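Mirell Residents' Association
Building Services Newsletter
11/24/20

Care of the Shared Washroom Sinks

The Building Services office has received a number of inquiries in recent weeks regarding the condition of the vanity sinks in the shared washrooms. Residents will recall that the old wall-mounted basins were removed in July and that white vanity units, each with a cabinet below, were put in their place. There are now 74 of these units across the four buildings of the Mirell property. The new units have a wide rim and a deep basin, and residents have generally welcomed the additional room for toiletries. They do, however, show dirt much more readily than the old gray basins did, and the former practice of a quick rinse at the end of the day is no longer sufficient.

The office wishes to set out the cleaning procedure that now applies on every floor. The cleaning contractor, Botha, attends to each washroom on Monday, Wednesday and Friday mornings. On the remaining days, the sinks are in the care of the residents who use them, in accordance with the floor rota posted inside each washroom door.

The method is simple and requires no special equipment. A cloth is folded once or twice, and the basin is wiped from the top of the walls downward, so that loose particles are carried toward the drain and do not settle again on a surface that has already been cleaned. The rim should be done before the basin. Many residents do it last, or omit it, and fine specks left on the rim are then washed into the bowl the next time the faucet is opened.
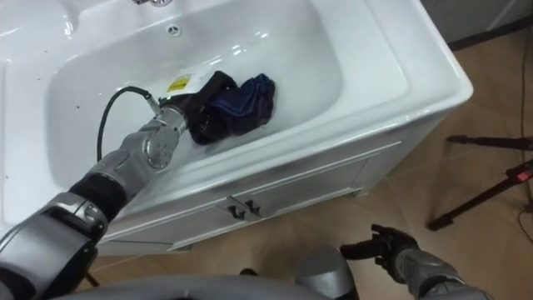
Each floor has been supplied with dark blue cloths for this purpose. They are kept on the hook beside the door and are not to be used on floors or toilets, for which separate cloths are provided in the closet. Used cloths go in the lidded bin for laundering. A total of 300 cloths was purchased at the start of the program, and 164 were still in circulation when stock was last taken. Residents who have taken a cloth to their own rooms, for whatever purpose, are asked to return it to the bin. No questions will be asked.

A word is needed about what goes into the basins. The sinks are intended for washing hands and faces, for brushing teeth, and for the light rinsing of small articles of clothing. They are not suited to the rinsing of plant pots, muddy footwear, paintbrushes or the trays from pet cages. Soil and grit from such items do not pass easily through the drain. When the water runs out, the heavier particles remain on the floor of the basin, and once dry they are considerably more difficult to remove. A utility sink for heavy rinsing is available on the ground floor of each building, next to the laundry room, and is open at all hours.

Where grit has collected around the drain stopper, the following steps should be taken in order:

Lift out as much of the loose material as possible with a dry paper towel and place it in the trash.
Run a small amount of warm water and wipe the sides of the basin with a damp cloth, working from the back wall forward.
Wipe around the stopper, including the narrow gap beneath its edge.
Rinse the cloth, wring it well, and go over the whole basin once more.
Dry the faucet and the stopper with a clean section of cloth to prevent spotting.

Powdered cleansers and scouring pads must not be used. Several units on the second floor of the east building already have dull patches on the basin floor, and these cannot be polished out. The approved product is Brillo liquid cleaner in the spray bottle, one of which is kept on the shelf of every washroom. Two sprays are enough for one sink. Please do not pour the cleaner directly into the overflow opening. The contractor flushes the overflow on each Friday visit.

The procedure was discussed at the October floor meetings, and opinion was not entirely settled. The chief point of difference concerned the cloths themselves, and whether dark ones are a wise choice for a white sink.
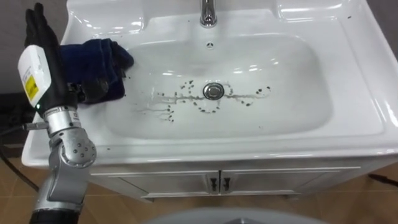

Nhi Võ told the meeting that she would have preferred white cloths, on the ground that a dark one never looks dirty and so is used for too long. She had counted four consecutive days on which the same cloth hung from the hook on her floor, and she asked that a date tag be attached or that the color be changed altogether. She added that she had no complaint about the method, and that the basins on her floor had been noticeably better kept since the rota was posted.

The office has considered the suggestion. A change of color is not possible until the present stock is exhausted, but cloths will now be exchanged daily by the front desk staff, including on weekends. Any resident who finds a cloth that is stiff, stained or unpleasant in odor should put it in the bin at once and take a fresh one from the front desk.

A further matter was raised concerning cost. The annual budget for washroom supplies stands at $1,546, from which the cloths, the liquid cleaner, the paper towels and the hand soap are all drawn. The office does not expect to exceed this amount in the present year – provided that the cloths are returned. Replacement stoppers are charged to a separate account. They are obtained from Skadport, the supplier of the vanity units, and normally arrive within two weeks of being ordered.

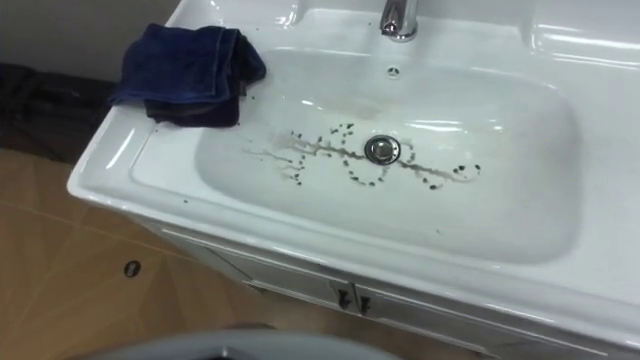

Dirt left around the stopper, with a folded towel on the rim.

Residents are also asked to observe the following. Towels and cloths should not be left on the rim once cleaning is finished, as moisture held against the surface encourages marks. Toiletries should be cleared from the ledge on the mornings when the contractor attends, and Botha staff have been instructed not to move personal belongings. The doors of the cabinet beneath the sink should be kept closed, and nothing should be stored against the pipes.

A slow drain, a loose faucet or a stopper that will not lift should be reported on the yellow form at the front desk. Please give the building, the floor and the number on the washroom door. Reports left as notes on the mirror are frequently lost and cannot be acted upon.

The revised rota for the winter months will be posted inside the washroom doors next week.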